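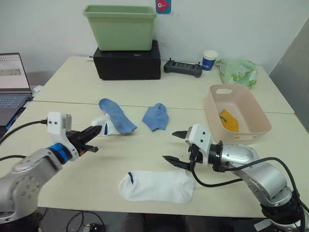 White sock with the dark blue stripe, and the blue one lying across it.

Ticket: Parent portal, sibling discount missing from Term 2 fee statement
Status: Resolved (parent), Open (us)
School: Ullham College, Primary Campus
Logged by: Mercedes Cuervo, Enrolments and Fees
Assigned to: Kaisu Harju, Drestance Support

Mercedes, 8:52 am
Morning. A family with 4 children enrolled has been billed as though they had never met. The statement shows four full tuition lines, four building levies and no sibling discount. The levy is per family and has been since before I worked here. Mr Ortner (the father) has phoned twice and been very polite, which I find more alarming than shouting.

Kaisu, 9:20 am
Thanks Mercedes. Can you check whether all the children sit under the same family code? Go to Students, then Household, then Linked Accounts.

Mercedes, 9:41 am
They do. Same code, same address, same two parents. The Linked Accounts page even has the little green tick. I have come to distrust the green tick.

Kaisu, 10:15 am
Fair. I can see the discount rule on your site and it's switched on. Was anything changed over the April holidays?

Mercedes, 10:22 am
Konrad Rainer in our business office imported the new year levels for the kids who came across from the Mösli Street campus. He says he followed the instructions. I have seen the instructions, and I'm not sure that helps his case or yours.

Kaisu, 11:05 am
Found something. The import gave the youngest child a billing parent of "Ferdinand Ortner" and the others have "Ortner, Ferdinand". Tuleck, the billing module, treats those as two people. When a household has two billing parents it assumes a fee split and drops every family-level rule, including the discount and the levy cap.

Mercedes, 11:11 am
So according to the software Mr Ortner is sharing custody with himself.

Kaisu, 11:13 am
In effect, yes. Please edit the youngest child's record so the name matches, save, then press Recalculate on the household. Don't press Recalculate on the individual student, it'll raise a second invoice.

Mercedes, 11:30 am
I pressed Recalculate on the individual student. Your message came through while I was being thorough.

Kaisu, 11:34 am
No worries. I've voided the extra invoice from this end. Try the household button now.

Mercedes, 11:47 am
One levy, discount showing at 10 per cent for the second child and 40 for the youngest, as per our fee schedule. Middle ones look right too. New statement emailed to the family with an apology. Mr Ortner replied "no trouble at all", so I expect he's drafting something to the principal.

Kaisu, 12:10 pm
Great. I'll run a report for other households with the same mismatch and pass it to Meinrad Kofler on our import team. OK to close?

Mercedes, 12:18 pm
Close the Ortner part. Leave the rest open until I've seen the report, please - direct debits go out at the end of the month and I'd like to find the others before they find me.

Kaisu, 2:36 pm
Report attached. It found 2 more households, both from the same import. Same fix for each. Household button.

Mercedes, 2:40 pm
Household button. Noted, and now on a sticky note on my monitor.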